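Thursday, drawer task, sim side

Restarted the Quintela generator this morning after Imre's fix to the joint limits. Target is still 4000 episodes, of which 3000 go to training and 1000 stay back for testing. Audrey-Anne wants the split made by start pose, so I've changed the script to do that before anything is written out.

Start state is the same for every drawer instruction: all six shut, chest turned a little so the side panel shows, arm on the right. The chest pose gets jittered on each reset — the arm base doesn't move.

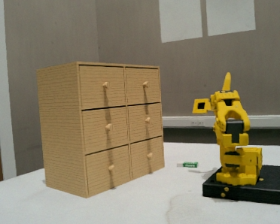
## Things to sort out

- Knob shadows are very long at this light angle and run down over the drawers underneath. Keep some of these, but vary the light height more. Imre to add a range.
- Knobs are the same beige as the drawer fronts. Leave as is for now, try a second texture in the next batch.
- Instruction text: use "upper left", "middle right" and so on. The old "drawer 4" style is confusing, drop it.
- Resets were slow again on the Delmont machine. Moved half the jobs to the other one.

Audrey-Anne is checking the first batch of labels after lunch. Don't start the long run until she's done — ask her first if you need the queue.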